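Notes on the Drundier Fall Fragrance Preview

August 2019

Readers of this blog will be aware that I have followed Drundier since its first soap collection. I was therefore pleased to receive an invitation to the house's fall preview, held at the Futthorpe showroom. The preview presented four eau de parfum releases and a hand cream. My remarks concern the fragrances, with a short note on the cream at the end.

The collection was composed by Doğukan Kocabaş, whose earlier work for Yalçınkaya I reviewed in June. His preference for dry woods is evident throughout. Jonside, the first of the four, opens with bitter orange and black tea and settles within the hour into cedar. On my skin it remained detectable until late evening. It is the most wearable of the group and the one I would recommend to readers who purchase without sampling.

No. 28 is a fig fragrance, greener and less sweet than most in that category. I found the opening sharp. Umut Yüksel, who manages the showroom, suggested applying it to fabric, and on a cotton scarf it was considerably softer. No. 141 is a rose with a pronounced pepper note. It will not suit all tastes, and I do not expect to purchase it.

The fourth, No. 16, is a limited edition of 674 bottles. It contains iris, suede and a small amount of smoke, and I consider it the strongest composition Mr. Kocabaş has produced for the house. I placed an order before leaving. Orders are restricted to one bottle per customer.
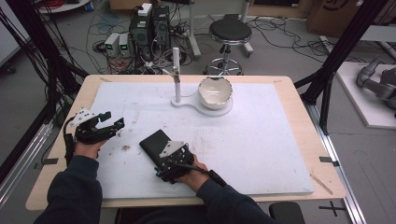
At the worktable, with the white foam board.

The hand cream shares the scent of Jonside at a lower strength. It is absorbed quickly and leaves no residue, although the tube is small for the price. Customers who are sensitive to citrus oils should request a sample first.

Samples of all four fragrances may be requested at the Futthorpe counter. A full review of No. 16 will be published after I have worn it for two weeks. I purchased my bottle at the regular price and received no payment for this post.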